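Home Shop Boards and Trays Care Guides FAQ Contact

We use cookies to keep your cart full between visits. Accept Manage settings

Boards, trays and benchtops: frequently asked questions

These are the questions we get most often at Kullstead about setting up a kitchen counter with wooden boards and trays, and about living with marble. Answers are by Rattana Tanasarn, who runs our care desk. Last updated 11 December 2018.

Do I need a board with a groove?

If you carve meat or cut up ripe fruit, yes. The groove catches the juice before it reaches the stone. For bread and dry jobs a flat board is fine and easier to wipe down. Many people keep one of each and put plates or a tray on the flat one when it isn't in use.

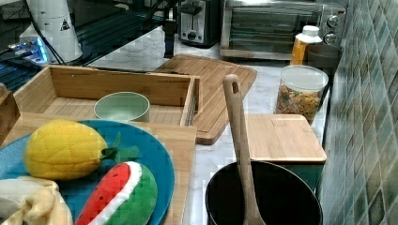
Tray, plate and grooved board on marble, with the play fruit out.

Can I leave bamboo sitting on marble all the time?

Yes, as long as both surfaces are dry. Water trapped under a board can leave a dull patch on the stone and will eventually mark the bamboo. Lift the board once a day, wipe under it and stand it on its edge for an hour. Our Tirholm boards come with 5 small rubber feet in the box (one is a spare). Fit them to the underside if you would like some air under there.

How do I stop the counter getting crowded?

Push everything you don't use for chopping back against the wall. Canisters, jars, a tumbler and the utensil holder can all stand in one row along the backsplash. Put the toaster and the toaster oven on the same side so the cords stay together, and keep the middle clear for the cutting board. A tray is useful on the other side. Small dishes go on it and you can move the lot at once when you need the room.
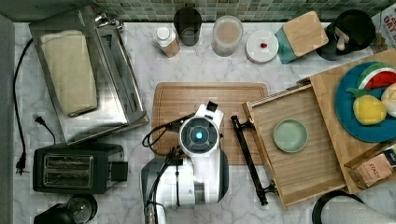
What size tray should I buy?

Measure the space first, then take off a hand's width so you can get hold of the sides. The small Luangrath tray is 37 cm long and suits a bowl and a couple of cups. The large one is nearly 75 cm and is meant for a table. It is too big for most counters. Both have raised sides, so a dish won't slide off when you carry it.

Are wooden boards safe around lemons and other acidic food?

The board will cope. Marble won't. Lemon juice, vinegar and tomato all etch it, and the mark can't be wiped away. Cut citrus on the grooved board and rinse the board straight after. Toy lemons can go wherever you like.

Can children use the trays for play food?

Yes. The Tadau oil we use on boards and trays is food safe once cured, which takes three days. A plate with a toy watermelon slice and a lemon on it makes a good play setting at one end of the counter, with a box of tea beside it if they are serving. Keep it well away from the toaster and the kettle, and unplug both first. 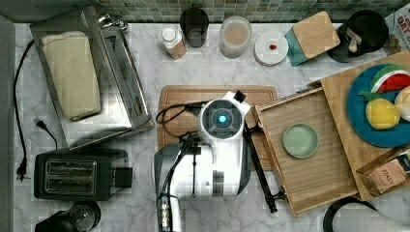 Photo: Kullstead care desk

How often should I oil a board?

Once a month for the first half year, then whenever it looks pale or feels rough. Use a thin coat, leave it overnight and wipe off what hasn't soaked in. Trays need it less often. August is a dry month in our workshop and we do our own then as well as at New Year.

Can I put any of it in the dishwasher?

No. The heat opens the joints. Wash by hand in warm water and dry with a towel.

My question isn't here. Who do I ask?

Use the contact form and quote the code burnt into the underside of your board. We reply in two working days.

Comments (3)

marg_w: Does the oil change the colour much? Mine went a fair bit darker and I'd like the tray to match.

Kullstead: Hi Marg, one coat on the tray should bring it close. Try the underside first.

Deb in Ballarat: Found out about the lemon juice the hard way. Wish I'd read this before we put the marble in.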